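New Sample Preparation Bench Opens at Mestberg Teaching Laboratory

November
By Shahnaz Sikder

The Mestberg Teaching Laboratory has opened a new bench for sample preparation in its ground-floor teaching room. The bench will be used by students enrolled in the introductory course in liquid handling, which has 20 places this term. Evening classes for working technicians will be held at the same bench on Saturday.

The work forms part of the Flumolari program, under which the laboratory is replacing older bench equipment one room at a time. Equipment for the new bench was supplied by Dedum, a regional dealer in laboratory furniture and small instruments.
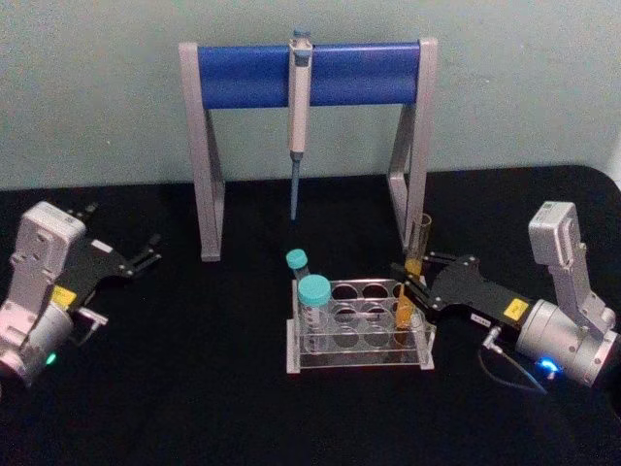
Shahnaz Sikder
Communications Officer, Mestberg Teaching Laboratory

The bench has a black top and has been kept to a small number of items. A pipette stand with a blue crossbar and grey legs holds a single-channel pipette, which hangs with its tip end toward the table. The clear test tube rack is placed directly in front, so that tubes and pipette are within easy reach of a seated student.

"Students in their first weeks lose a good deal of time looking for things," said Chaminda Saha, head of teaching. "We asked for a bench where the pipette has one place and the tubes have one place. Whoever sits down next should find them there."

Under the bench rules issued with the new equipment, pipettes are to be returned to the stand after each use and are not to be laid flat on the table. Disposable tips are removed before the pipette is hung up. Tubes remain capped until they are needed.
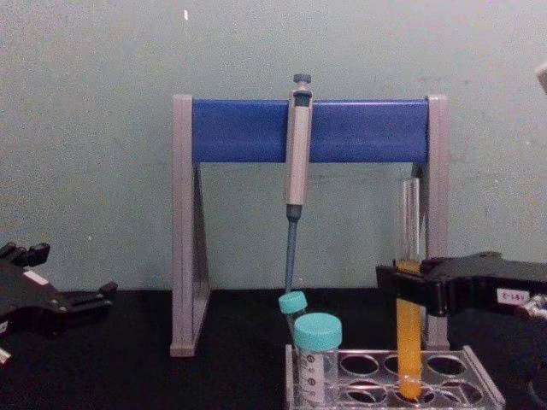 Course Arrangements

The introductory course covers setting and reading volumes, changing tips, labeling tubes and keeping a bench record. Each student completes two supervised sessions before working alone. Bench records are kept in Room 127 and may be consulted during opening hours.

Students who began the course in the former teaching room do not need to register again - their completed sessions will be carried over. Those who have missed a session should speak to the teaching office before the end of the month.

The laboratory asks all users to report damaged racks or stiff plungers on the day they are noticed. Reports can be left at the front desk or made by telephone on extension 1356.

A second bench of the same layout is planned for the adjoining room. Dates for its installation will be posted at the front desk.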